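# drikberg-results

Match results, lineups and shift data for the Drikberg amateur ice hockey league, one season, in plain CSV. Maintained by Kiprono Okoth. Jitendra Chaudhary wrote the import scripts and still looks after the goalie tables.

The season runs October to March. Four clubs play: Drikberg, Pindedar, Seidel and Flarkov. Every game in the regular season is in here, plus the two playoff rounds. Preseason friendlies are left out because the scoresheets for those were filled in on whatever paper was at the bench.

## Files

| File | One row per | Notes |
|---|---|---|
| `games.csv` | game | 58 rows, regular season and playoffs |
| `goals.csv` | goal | includes empty-net goals, excludes shootout goals |
| `penalties.csv` | penalty | minor, major, misconduct |
| `lineups.csv` | player per game | dressed players only |
| `goalies.csv` | goalie per game | split into two rows if a goalie was pulled and came back |
| `shifts.csv` | shift | Seidel home games only |
| `codes.csv` | code | penalty codes and position codes |

All files are UTF-8 with a header row. Missing values are empty, never `NA` or `0`.

## Columns that need explaining

- `game_id` — season game number. Playoff games start at 100, so there is a gap in the numbering. No games are missing.
- `clock` — time *elapsed* in the period, as `MM:SS`. The Flarkov rink's sheets use time remaining. Those were converted on import.
- `period` — 1 to 3, then `OT`, then `SO`.
- `strength` — `EV`, `PP`, `SH` or `EN`. An empty-net goal scored shorthanded is marked `EN`.
- `assist_1`, `assist_2` — in the order the scorer wrote them. Some scorers list the lower jersey number first, so don't read much into which is which.
- `player_id` — stable across clubs. A player who moved from Pindedar to Seidel in January keeps the same ID. Jersey numbers are not stable, so don't join on them.

## How the data was collected

Paper scoresheets were typed in twice, by two different people, and the two versions compared. Where they disagreed, we went back to the sheet. Where the sheet itself was unreadable, the field is empty and the row has `flag = 1`.

Shift data came from a phone app used at Seidel home games. It depends on one person tapping fast enough, and line changes on the fly are often a few seconds late. Fine for ice time over a whole game, poor for matching shifts to goals.

Shots on goal are recorded by the home club. Pindedar counts generously. Save percentages for goalies visiting Pindedar look better than they should, and we have not adjusted for it.

## Known problems

- Game 12 was stopped in the third period with a broken pane behind the net and finished a week later. It is one row in `games.csv`, with the original start time (`19:30`).
- Game 18 has no penalty shots recorded, though both clubs say there was one. The sheet doesn't show it.
- Two brothers at Flarkov share a first initial. Goals credited to the wrong one were fixed where the jersey number was legible.
- Attendance is blank for most Drikberg home games. Their door count includes public skating.

## Loading

```python
import pandas as pd

games = pd.read_csv("games.csv", dtype={"game_id": str})
goals = pd.read_csv("goals.csv", dtype={"game_id": str})
df = goals.merge(games, on="game_id", how="left")
```

Read `clock` as a string. Spreadsheet programs like to turn `07:12` into a time of day and save it back that way. We have had to restore `goals.csv` twice after this.

## Changes

- **1.2** — goalie rows split when a goalie returns to the net. Fixed overtime losses counted as regulation losses in the standings script.
- **1.1** — added `shifts.csv`. Renamed `pim` to `minutes`.
- **1.0** — first release.

## Corrections and use

Open an issue with the `game_id` and, if you have one, a scan of the sheet. Corrections from club scorers are merged quickly. Corrections from memory are kept in the issue thread but not merged.

The tables are free to use and share with credit to the repository. Player names are replaced by IDs in every file. Please don't publish a list that matches them back up.

## Pictures 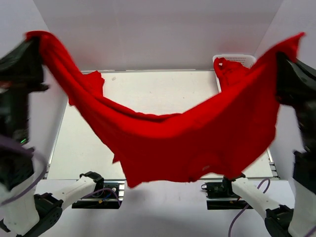
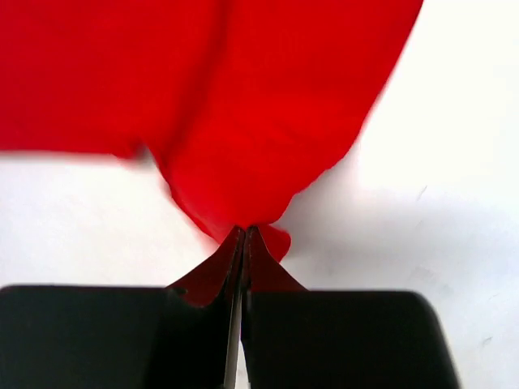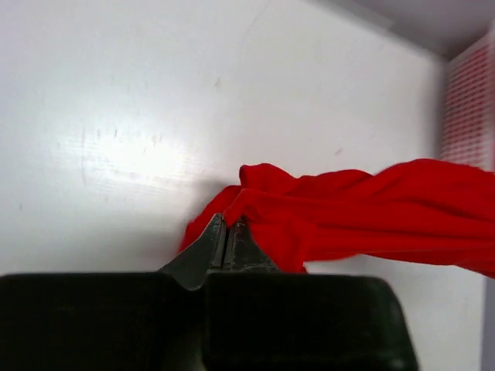
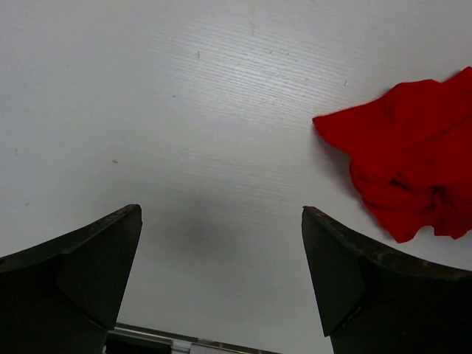 *First three: red cloth. Last: white surface and gripper fingers.*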